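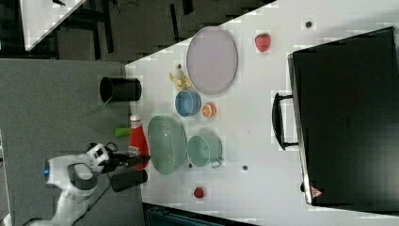
Ketchup First

Attempt 563. Ketchup, white cap, next to the green bowl. Same as attempt 562 and same as the one before that.

She had until morning. Vikstead wanted a number and the number had to come with a name next to it, Hudell or Dralleck, one gripper or the other, and then somebody in an office would buy 40 of them and she would never have to look at a plastic strawberry again. Or a banana. Or the orange slice, which she had started to hate in a personal way.

The Dralleck was fast. Everyone liked the Dralleck. It closed like a door in a draught and if the thing was where the camera said it was, lovely, done, next. If it wasn't, the thing went on the floor and she went after it on her knees with a torch.

The Hudell dithered. Came in, stopped, thought about it. Closed a bit. Thought about it again. Half the time she caught herself leaning forward in the chair with her own finger and thumb out, doing it for it.

She pressed go. Drank cold tea. Logged it.

Both of them ran off the same controller, the old Raju, which had a fan that screamed and a red button she'd worn the paint off. Same arm, same camera, same toys. That was the deal. Change one thing only. So when the numbers came out funny it was supposed to mean something.
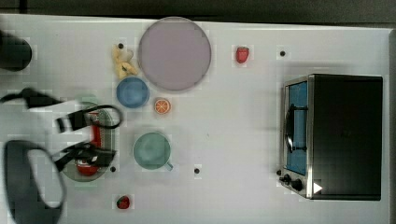
And the numbers had come out funny since tea time. The Dralleck was ahead on the mug, ahead on the banana, miles ahead on anything you could grab without asking. But on small stuff, the strawberries mainly, it had 132 misses and the Hudell had hardly any. She checked the sheet twice. Then she checked whether she'd swapped the columns, becuase she had done that in the first week and cried in the toilets over it.

Not swapped.

Right. So which was better? Depends what you're picking up. You can't put that in a box on a form though. The form had one box.

Quarter past two. Hudell back on, four screws, one of them crossed threaded and always would be. She ran the ketchup again. Bottle into the dish, that was the job, nothing clever, lift it and carry it and lay it down. The arm went out over the edge of the table and just hung there.

"Come on," she said. To a motor.

It hung there. The fan screamed. She thought about the train home and the one after it, and about her dad threading a needle under the kitchen lamp, how long he took, how he'd never once let anyone help. Missing. Missing. Wetting the end and going again. And her at seven years old hopping from foot to foot saying give it me, give it me.

She took her hand off the button. Hadn't known it was on there.

Let it have its time, then. She could wait -- she was being paid to wait, more or less. The log ticked over a line at a time and she stopped reading it.
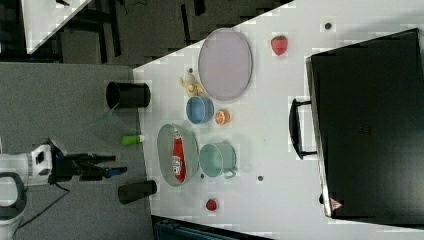

Too slow, said the voice from Vikstead when she rang at eight. They'd read her sheet already. They'd seen the average and that was all they needed, and could she explain why the Hudell had been left to run on one go for as long as it liked?

"It wasn't stuck," she said.

It looks stuck in the log, the voice said.

"I know what it looks like in the log."

Typing at the other end. Somebody laughing, further off, about something else. Then the voice asked which one, please, just the name, there was a meeting in ten minutes and the box was blank.

She looked over at the table. Her tea had a skin on it. There were 1000 lines on the order sheet for the next lot of trials, not one of them started, and the first one was a strawberry.

"Hudell," she said, and spelled it for them.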